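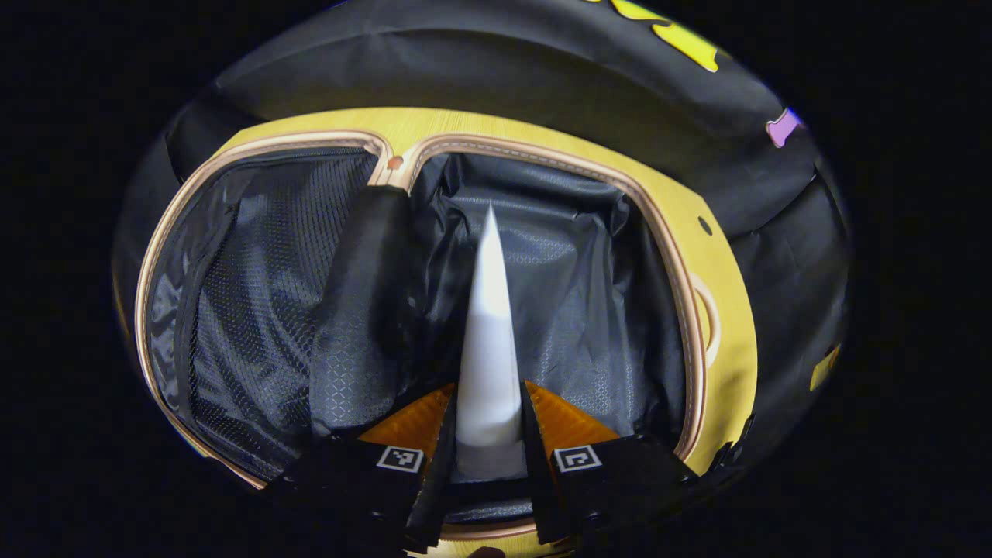 Students in Pramthorpe move house more often than most other people in the town, and much of what they own is thrown out when they do. Our project looked at which items are hardest to pass on or recycle at the end of the summer term. Luggage came up early. A suitcase with a black fabric outside, yellow panels and a beige zipper track with stitching round the opening is difficult to take apart by hand, and the household recycling centre at Tramov does not accept cases of any kind.

We gave out a questionnaire in May in the Ruddock and Randus halls. There were 215 replies from 495 rooms. Of those who replied, 60 said they had put a usable bag or case in general waste during the past year. The main reasons given were a broken wheel and lack of space on the journey home. Replies from Randus were fewer, as exams had already started there.

The second group of items was decorations and craft materials. Foam is light but takes up a lot of room in a bin, and glue or tape left on the back makes it harder to sort. Fabric can be washed and used again if it is kept apart from the rest.
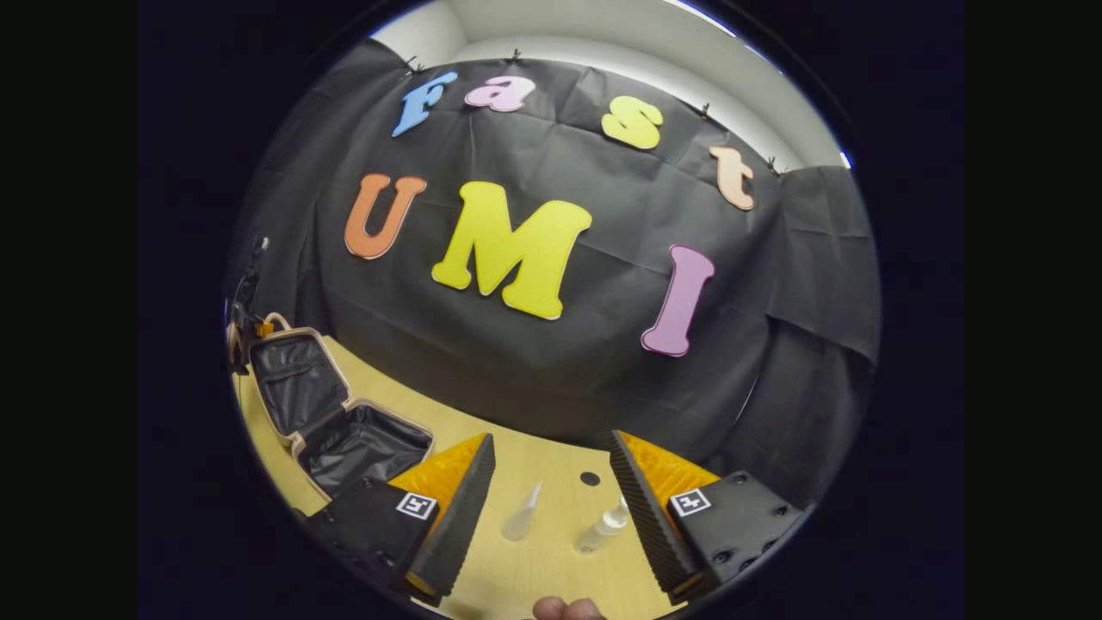 Figure 2. Foam cut-out letters on black cloth.

Both halls have one collection point for clothes and none for bags or craft materials. We suggest a shelf by each main door for the last 2 weeks of term, with a notice giving the collection times. The cost would be small. We did not have time to test this, and the survey did not cover students in private housing.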